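Does an abstention count toward the majority on a town charter question?
Asked by Raed Hakim, 15 December 2024

Our town voted on replacing the charter in March. The result was 205 yes, 146 no, and 60 people who turned in a ballot with that question left blank. The charter says a change needs "a majority of those voting." My neighbor insists the blanks count as no votes. Does he have a point, or does he just enjoy being my neighbor?

3 answers

Ruba Haddad
Depends on the wording, sorry. "Majority of votes cast on the question" means you toss the blanks and work from 351. "Majority of those voting" can be read as everyone who handed in a ballot, blanks included. Either way your side wins: 205 is more than half of 351, and it is still (barely) under the line for... no, wait, let me do that properly. With the blanks it's 411 ballots, half is 205.5, and you have 205. So your neighbor does have a point, and it's half a vote wide.

Check whether your state has a statute on charter votes. A lot of them define the term, and the statute usually beats whatever the charter drafters typed at midnight.
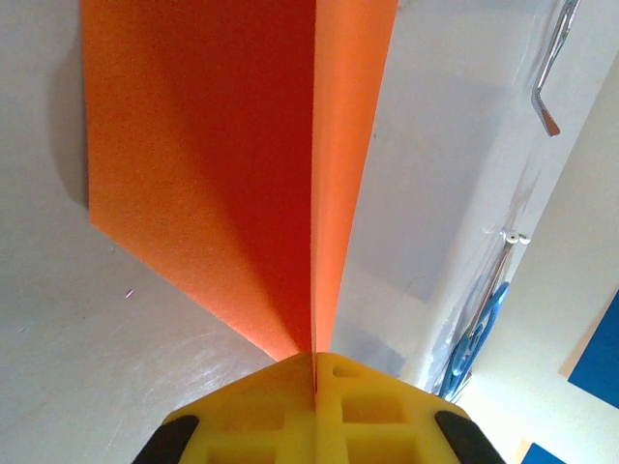
Also look at how the clerk certified it. If the certificate says "adopted" and the window for a challenge has closed, the argument may be over whatever the grammar says. Those windows can be short. Ask the clerk for the certificate and the date it was filed — both should be public record.

Evdokia Andreadis
Blank is blank. If they wanted to vote no there was a box for it.

Qusai Khasawneh
What Ruba said, plus read the definitions section at the back of the old charter. Ours in Tretanell had "voting" defined on the last page, under sewers.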